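Catalysis & Surfaces > Synthesis > Pd/ZnO washing step
August, posted by duc_chau

Same recipe as my last batch: 5 wt% Pd by wet impregnation, dried overnight, calcined in air, reduced in hydrogen. CO uptake is far lower than the particle size from TEM would suggest.
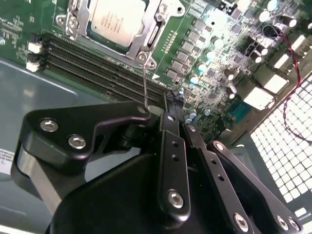

The only change is the precursor. I moved from the nitrate to the chloride because the Stirkia nitrate was out of stock. Has anyone seen residual chloride do this on zinc oxide?

Đức Châu

stirring_bar wrote:
Yes. Wash with dilute ammonia before calcination. Afterwards is too late, as the chloride is already bound to the support.

ninero_k wrote:
I'd look at the reduction first. What temperature? If you went high you have probably made PdZn, and the alloy takes up very little CO. Chloride may be a side issue.

duc_chau wrote:
Ramp of 5 K/min, hydrogen at 50 ml/min. Setpoint unchanged from the nitrate batch, and that one was fine.

ninero_k wrote:
Setpoint is one thing, bed temperature another. Where is the thermocouple?

duc_chau wrote:
Outside the tube.

Sơn Văn wrote:
Disagree with ninero_k. Same furnace, same position, so the offset should be the same for both batches. Run XRD for the alloy reflections and XPS for Cl 2p. Our Vurkanov support arrived with chloride in it, so test the bare oxide too.

stirring_bar wrote:
Seconded on the bare oxide.

duc_chau wrote:
XRD is booked. Will post the patterns.

Contact the moderators | © Sầm Catalysis Forum | Back to top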